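Lultetti Switchgear
Home / Enclosures / Control cabinets / Two-door training and test cabinet

Jotetti two-door control cabinet, light grey, fully fitted
Item no. 2222
Condition: used, good
Pick-up or freight, see bottom of page

Two-door electrical control cabinet, metering on the left door, operator controls on the right. Came out of an apprentice training shop that went over to newer gear. We've got 4 the same, sold singly or the lot. Labels are in Chinese, original plates, we haven't swapped any. English legend sheet goes in the box with the keys.

Good for a TAFE or trade school, or a workshop that wants a proper panel for teaching lamp and switch wiring. Also fine as a parts cabinet if you just want the meter and the pilot lights. Bit of a waste though. 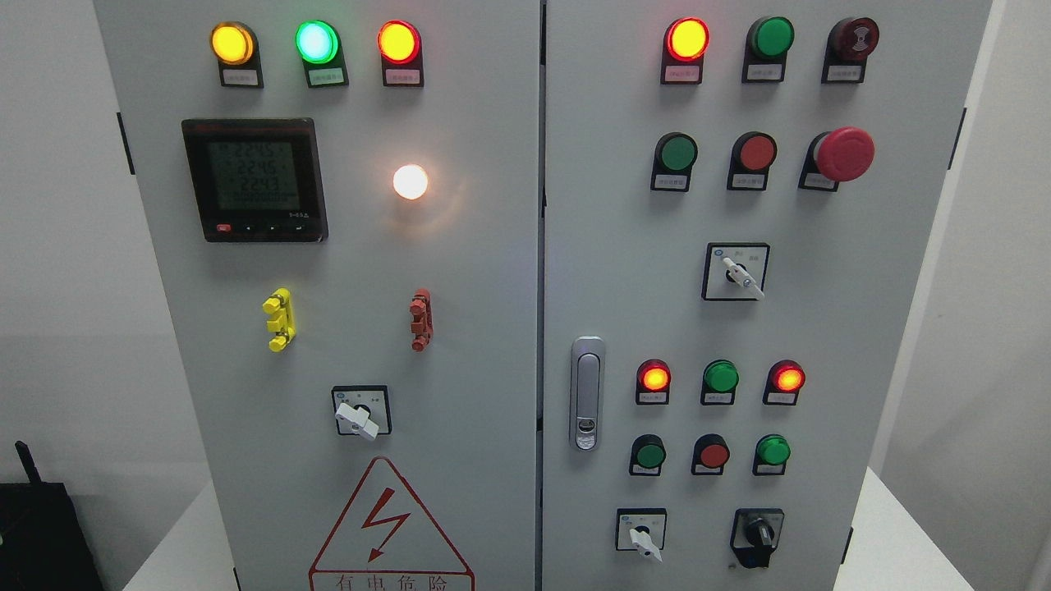
Item 2222, doors closed, supply on.

Left door

Row of three pilot lamps up top, amber, green and a red-orange. White label plate under each. Under those on the left, square digital power meter with LCD, three stacked voltage lines, buttons along the bottom edge. Round white lamp beside it, and it's a bright one – the grey door picks up a bit of a glow.

Meter was reading in the mid 224s on all three lines on the day. Not a calibration claim. No cert supplied, if you need one for your program get it done locally.

Lower down, two ribbed connectors, one yellow, one rust-red. Then the rotary selector, square faceplate, white lever handle. Then the danger sign, red triangle with the lightning bolt and Chinese text under it. Leave the sign on please. If you want an English one as well, add it to the order, we stock the Illum stick-on type in two sizes.

Right door

Busier side. Indicator lamps, pushbuttons, emergency stop, selector switches, door latch. Spare lenses and button caps available seperately, tell us which colour when you order. Latch key is a standard double-bit, 2 supplied per cabinet.
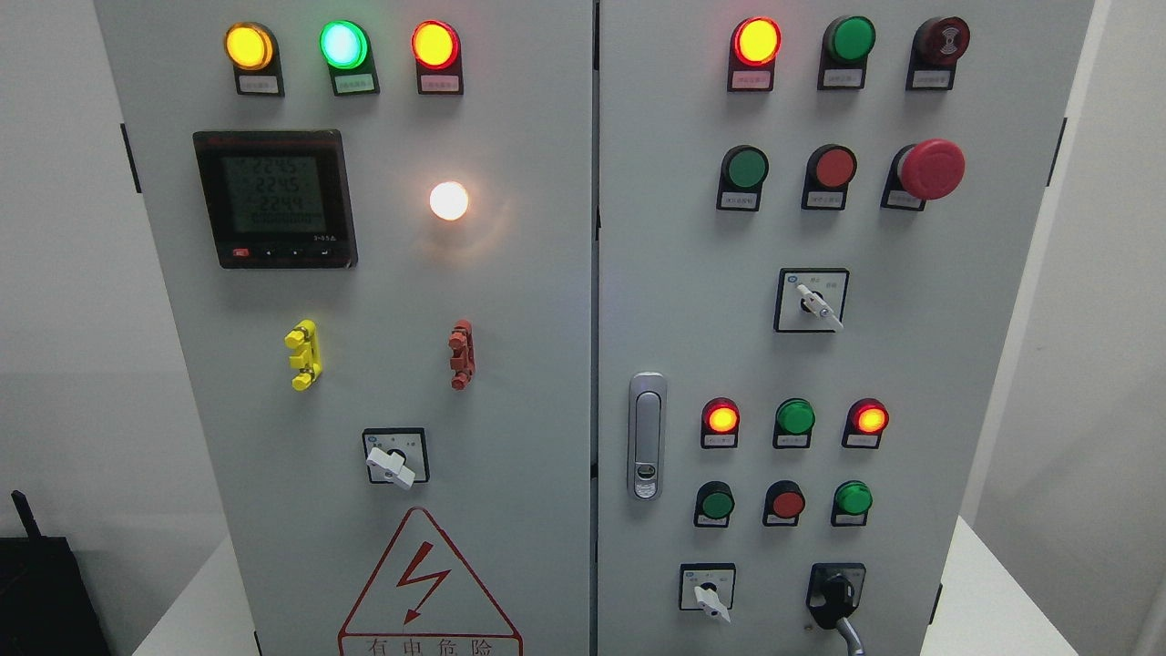
What's in the price

Cabinet with both doors and everything mounted on them
Internal wiring as removed, ferruled, numbered
Wiring diagram, photocopy, 7 pages, page 5 is faint but you can read it
English legend sheet
Door keys

Not in the price

Supply lead and plug
Floor stand (the Schwaiger stand fits, 4 bolts, ask for a quote)
Wall brackets
Re-labelling in English, per plate, allow 5 working days
Install or hook-up of any kind

Finish and wear

Light grey, painted metal. Expect small scuffs near the base and some rub marks inside where the looms were tied. Doors line up well, seam down the middle is narrow and even. Any dents bigger than a coin get listed against the serial number before we invoice, so you'll know which one your getting. Touch-up paint is a near match, not exact, comes in a 100 mL tin.

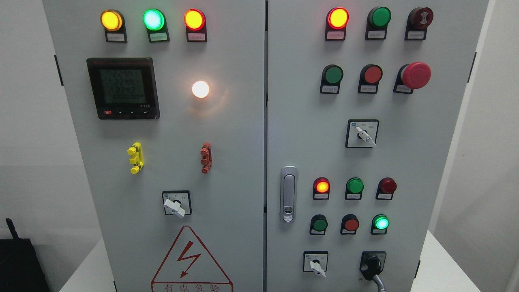
Hooking it up

Licensed electrician only. We won't talk anyone else through it over the phone, so please don't ask. Isolate upstream before either door is opened. Don't rely on the door lamps to tell you it's dead, test it. The e-stop is a control device, it's not your isolator.

Check the diagram against the actual wiring before first power up. Some of these were altered by the training shop over the years and the changes weren't always marked in. If you find a difference send us a quick photo and we'll add it to the sheet for the next buyer.

Local rules on imported control gear are on you. Schools usually have someone for this – worth a call before you pay for freight.

Freight and pick-up

Ships upright on a pallet, strapped, foam between doors and crate. Forklift or tailgate needed at your end. Two people can walk it on a trolley over flat floor, stairs no. Pick-up from the yard by arrangement, bring your own straps. Regional freight is quoted per job, send postcode and whether there's a dock.

Returns 7 days if it's not as listed. Buyer pays freight back unless the mistake's ours. Deposit holds a cabinet until the end of the month, after that it goes back up.

Page updated Oct 17, 2023. Prices from the May list still stand.

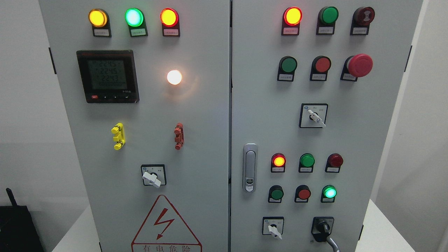
Jotetti owner, two cabinets: We bought a pair for our second-year class and they've been solid. The legend sheet is handy but laminate it, ours was wrecked inside a term. Would have liked the English plates done from the start, ended up ordering them later and paying freight twice. Diagram matched on one cabinet, and on the other there was a selector wired differently, easy fix. Ask about the stand too, much nicer at standing height for the students.

Reply from Lultetti: Thanks, sheet now comes laminated. Plates can go on the same order if you tick the box at checkout.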